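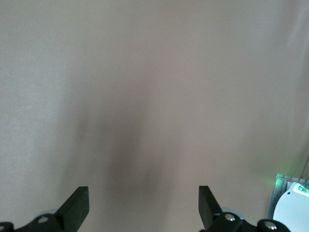 Figura 3. Superfície lisa bege-acinzentada, com sombra difusa na parte central.

3.2 Superfícies e recipientes de apoio

A arrumação de peças pequenas depende, em boa medida, do fundo sobre o qual são pousadas. Nas superfícies claras e foscas, como a da Figura 3, as sombras têm contornos largos e pouco definidos, e a tonalidade varia ligeiramente de uma zona para outra. Backlund já tinha observado, no inventário da oficina de Westerberg, que os participantes demoravam mais a localizar peças translúcidas sobre fundos deste tipo. O mesmo inventário reunia 2,407 registos de arrumação, dos quais 376 foram excluídos por falta de indicação do recipiente utilizado.

Para o presente estudo adotámos tabuleiros de plástico sem divisórias, de cor uniforme. A escolha da cor foi discutida com Folke Dahlgren durante a preparação do protocolo, em agosto. Os tabuleiros brancos foram postos de parte logo no início – confundiam-se com os rebordos das etiquetas – e os castanhos perdiam-se sobre o tampo das mesas. Ficaram os de tom ciano.

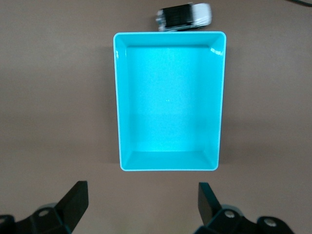 Figura 4. Tabuleiro ciano de plástico, sem objetos no interior, sobre tampo castanho.

O tabuleiro da Figura 4 tem cantos arredondados e paredes inclinadas até um fundo plano. O rebordo, mais claro, separa bem o recipiente do tampo. A inclinação das paredes teve um efeito que não tínhamos previsto no protocolo: as peças cilíndricas encostadas à parede rolavam para o centro, e os participantes passaram a agrupá-las ali. Nas sessões com caixas de parede vertical, os grupos formavam-se sobretudo nos cantos.

Foram analisadas cerca de 200 sessões. Em cada uma registou-se a ordem de colocação das peças, o número de correções e a posição final do tabuleiro na mesa. As correções concentraram-se nas primeiras colocações – quase sempre trocas entre peças de comprimento semelhante. Os critérios de codificação constam do Anexo B.

Pesquisar neste repositório
Termo, autor ou título

Artigos relacionados
Olter: um vocabulário para a arrumação de bancadas
Cor do recipiente e tempo de procura em peças translúcidas
Notas sobre o inventário de Westerberg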